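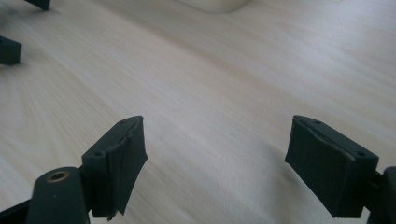
Vol. 13, No. 4, page 29
Apr 21, 2024

Wanted: an equipment planner who likes spreadsheets and doesn't mind a messy parts drawer

Part-time, Varkville, starting in June

Hi! I run the small robot manipulation lab at Plistard, and I need help spending money. I mean that in the nicest way. We have a budget for the coming year, a pile of tired equipment, and a wish list that grows every time somebody walks past my desk. What we don't have is a person who can sit down with all three and turn them into a plan. Right now that person is me, between everything else, usually on a Friday with a cold coffee, and it shows.

So I'm looking for one person, 13 hours a week to start, who can take over buying and planning for our hand-held grippers, the arms, and all the little bits that keep them going. I'd love to keep whoever it is past the first year if the funding comes through again (I'll know more by winter, and I'll tell you as soon as I do).

Let me give you a feel for the thing. Our biggest headache is finger pads. The rubber on the inner faces takes the beating, and you can see in the photo what a left pad looks like when its bottom edge has frayed and a strip has come away. The right one has a cleaner edge, but the rubber has a crease up top and looks a little lifted. Do we replace both? Do we replace only the bad one and live with a mismatched pair? Do we buy ready-made pads, or sheet rubber and a good knife? I have opinions on all of this and no numbers whatsoever. You would be the one with numbers.

Last year I bought 200 replacement pads in one go because the price per piece looked great. Half of them are still in a box, and they're for the old finger shape. That was my mistake and I'd like it to be my last of that kind! A year before that I did the opposite and ordered in tiny lots, and we paid more for shipping than for rubber.

The job, in plain words:

Keep a running list of what we own and what state it's in. There is a list already, but it has three tabs called "new" and I wouldn't trust any of them.

Work out how long pads, screws, inserts and fingers last us, and set up reorder points so we stop running out in the middle of a collection week.

Get quotes. We buy most of our machined parts from Wunder and most of our printed ones from Afolabi, and both are good to deal with, but I haven't asked either one for a fresh price list in ages.

Build the budget for next year with me. We'll do this together over a few long afternoons. There's one big decision in it, whether to buy a second arm or put the same money into more hand-held units, and I go back and forth on that pretty much daily.

Handle the boring end of it too: purchase requests, packing slips, returns, the invoice that went to the wrong building. Any single order over $400 needs my sign-off, anything under that is your call.

You don't need a robotics degree. I'd rather have somebody who has bought supplies for a machine shop, a school lab, a theater, a bike store, a restaurant kitchen, anywhere that stuff wears out and has to be there on Monday anyway. You should be comfortable in a spreadsheet (formulas yes, fancy macros no) and okay with picking up the phone. If you've ever talked a supplier into splitting a shipment, please put that right at the top of your letter.

It helps if you're happy to get your hands on the equipment, too. I'll show you how to take a finger off and put a new pad on, and you'll want to do a few of them yourself before you go shopping for the parts. It's fiddly the first time and then it's kind of soothing.

Pay is $29 an hour. Hours are flexible, but I'd like you here in person for at least one full morning a week so we can go through the drawers and the orders together. The rest can be done from home. There's free parking behind the building and a bus stop out front.

To apply, send me a one-page letter and a resume through the jobs page on the Plistard site, and put "equipment planner" in the subject line. No long forms. In the letter, tell me how you'd decide how many finger pads to order for a year if all you had was a box of used ones and my terrible list. I'm not after a right answer, I just want to see how you think about it.

I read everything myself and I'll write back to everyone, though it might take me a week or two. If you want to see the lab before you apply, say so in a note and we'll find a time.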